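Section 7. Planning Your Purchase

Before you order anything from the Seltel range, please sit down with a cup of coffee and read this section through. Most of the money that gets wasted on a first robot cell is wasted before the crate arrives, and I would hate for yours to be part of it.

1. Write down the job. One sentence will do. At our Brovlow shop it was "sort small colored blocks on a flat table," and every choice we made afterward came back to that line.

2. Build the cell in simulation first. The software license costs far less than an arm, and you can move a table there without calling an electrician.
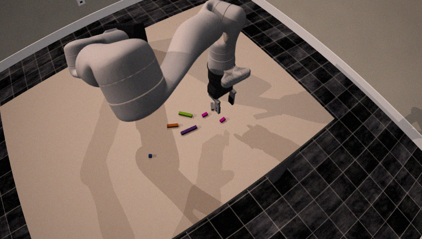 3. Set your budget in two parts, one for the arm and one for everything else. Nahuel Salinas, who planned the Simiyu cell, held back $3000 for cables, mounting plates and spare fingers, and he spent it all by February.

Note: Quotes from the Grurkisgate office are good for 39 days. Ask for a fresh one if yours has run out.

4. Choose the gripper by the smallest and the longest thing you'll pick up — not by whatever happens to be on sale.

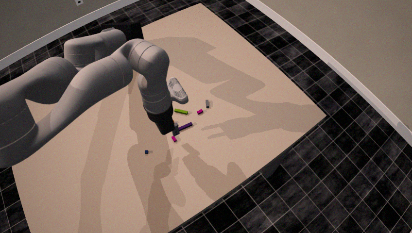
Table size is the next thing to settle, and people nearly always guess wrong in one direction or the other. Measure the reach you need, then add room for the arm to turn without bumping a wall. While you have the simulation open, take a look at the light, too. The arm in ours throws long, wide shadows over the tabletop, and if you're planning on a camera to find your parts, you'll want to put a second lamp on the list now.

Caution: Don't order the table until you've checked that your floor can take the weight of the arm and its base together.

5. Send the finished list to your sales contact and ask for the delivery time on each line.

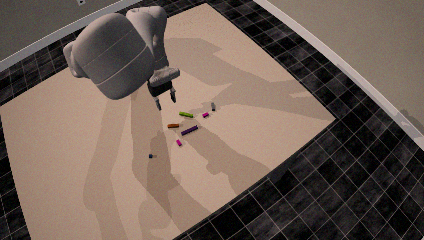 6. Plan for training as well. Two people per cell is a comfortable number, and it's a kindness to whoever would otherwise never get a vacation.

Prices last checked 09/09/2026.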